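The Soap Dish

When my aunt died she left me the room on the fourth floor in Clamard, number 26, and everything that was inside it. My cousins got the money. I don't complain, the money was small and the room has a window to the river.

I came in February with two bags and a key that did not want to turn. The landlord's office had told me on the phone that I must empty the room or start to pay the rent in my own name before the end of the month. I had answered that I would see. All my life I have answered that I would see, and most of the time other people saw before me.

The room smelled of soap. I had expected medicine or old coats, but it was soap, very clean and a little sweet, the same smell that was in her hands when I was a child and she washed my face too hard. She worked thirty years in the Lusta factory in Brarska, on the other side of the river, where they made white soap for hotels and hospitals. The workers could take home the pieces that came wrong from the press. She never bought soap in her life, and I think that none of us did.

I opened the closet and found them. They were in shoe boxes, one box on top of the other, up to the height of my chest. Every soap was wrapped in a page of newspaper, and the newspapers were from many different years. I sat on the floor and took them out, one box and then the next one, and I counted them, for I wanted to be able to tell my cousins a number. There were 497.

I called my cousin that evening and told her.

"Throw them," she said.

"They are good."

"Who needs so much soap? Throw them, Deniz. Take the lamp and throw the rest."

I said that I would see.

The neighbor knocked the next morning. He was a tall man with a gray mustache and he held a plate with a cloth over it. He said his name was Volkan Yazıcı and that he lived on the other side of the wall, so he had heard me drop something at midnight. It was a box. I said I was sorry. He gave me the plate, and under the cloth there was cheese bread, still warm.

"She gave me one every New Year," he said, looking at the soaps on the floor. "In the beginning I thought she was telling me something about myself."

He laughed, and I laughed too, and it was the first time that I had laughed in this town. I asked him if he wanted more. He thought about it seriously, and then he said he would take two, one for himself and one for his brother, who did not deserve it.

After he left I ate all the bread and looked at what was on the shelf over the sink. My aunt had one cup, one glass, one tin with buttons, and no soap dish. This seemed strange to me. A woman with 497 soaps kept the one she was using on a saucer with a blue line, and the soap sat in its own water and became soft underneath. I remembered it then. In her old apartment it was the same saucer, and my mother, who could not see something wrong without saying it, always told her, "Buy a dish with holes, it costs nothing, your soap is dying there." My aunt answered that soap was made to disappear.

They stopped speaking when I was nine. The reason was not the soap, of course. It was the money from my grandfather's garden, and who had carried him to the doctor, and who had not. But when my mother told the story later, she always arrived in the end at the saucer, as if a person who can let a good soap melt like this was able to do anything.

I stayed the whole week and gave away soap. I went down the stairs with a box under my arm and knocked on the doors. A student took ten and asked if I had shampoo. An old lady on the second floor took one, smelled it for a long time, and then told me that she also had worked in Brarska, in the room where they cut the bars, and that my aunt was the only one there who sang. I did not know that she sang. I asked what songs, but the lady could not remember the words, only that they were sad and that my aunt sang them fast, to finish before the bell.

The school took two boxes. The hospital said no, they have their own supplier now, it comes in bottles. On the ground floor there was a small shop with the name Kang over the door, where they sold batteries, umbrellas, socks and things for the kitchen, and I went in there with four boxes because it was raining and it was the nearest door.

The woman behind the counter was my age. She had a pencil in her hair and she was writing prices on little papers.

"I don't buy from people," she said.

"I don't sell. It's for free."

"Then what is wrong with it?"

I told her that some of them had a bad corner, or the name was pressed two times. She unwrapped one and turned it around in her fingers. She read the newspaper too, both sides, and I waited. It was an article about a bridge that was going to be built and, as far as I know, was never built.

"I will put them by the door," she said. "Free soap with every umbrella. In this weather, you will be finished by Thursday's... what do you call it, the market." Then she shook her head. "No, they moved the market. You will be finished soon."

She went to the back and returned with a soap dish, and put it on top of my empty box. I said I could not take it. She said that she had taken four boxes of soap from a stranger, so I could take one dish. On the receipt, which she wrote although there was nothing to pay, she signed with her full name, Su-bin Hyun. I still have this receipt. At that time I thought I kept it by accident.

On the last evening there were 203 soaps in the room and I had no more doors. My train was at nine. I washed the saucer with the blue line and dried it and wrapped it in a shirt. Then I sat down at the table, where I had put the new dish, and I thought about my mother, who was right for forty years and had no sister.

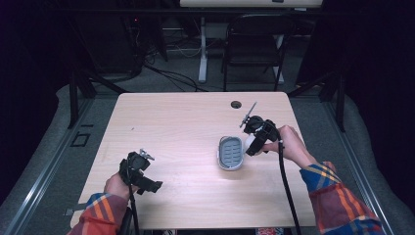
Su-bin said I had told it wrong, that nobody can be right for forty years about a saucer, and that a dish with slots only makes the soap die more slowly. She read these pages before anybody else, at the counter, with the pencil in her hair, and this was the first thing that came out of her mouth. Then she said I should also write that the dish cost more than I think.

So I write it. The dish cost more than I think.

I didn't take the train at nine. I would like to say that I decided it, but I fell asleep with my head on my arm, and when I woke up it was twenty minutes too late and somebody was knocking. It was Volkan. He had seen the light under my door and wanted to know if I was still there, because his brother had used the soap and now his brother's wife wanted one too.

"Take a box," I said.

"One is enough. She is a small woman."

He stood in the door and looked at my two bags, which were closed, and at my coat, which was on the chair. He asked me at what time the next train was. I said in the morning. He nodded and said that in the morning the office of the landlord was open also, it was on the way to the station, and a person could go into one or into the other. Then he wished me a good night and went home with his one soap, and I heard him through the wall, walking around and moving his chairs.

I unwrapped a new bar before I went to bed. The newspaper was from the year when I was nine, and I looked in it for something, I don't know what. There was the weather, and a recipe with plums, and the results of a chess competition. I put the page in my coat.

When I washed my face I used my aunt's way, too hard, with both hands, until the skin was burning a little. The soap smelled the same. I called my mother while my face was still wet. It was late and she answered on the first ring, like a person who sits next to the telephone.

"Did you empty the room?" she asked.

"Almost."

"Was there anything?"

I told her about the shoe boxes, the newspapers, the lady on the second floor. I told her that her sister was singing in the factory. She was silent so long that I thought the line was cut.

"She sang badly," my mother said. "She was always in front of the music." And then, after some time, "How many are left?"

I told her.

"Bring me one," she said. "No, bring me a few. And the saucer, if it isn't broken."

I said that it wasn't broken, that it was already in my bag, and that I would bring it to her on my first free weekend, as soon as I had talked with the office about the rent.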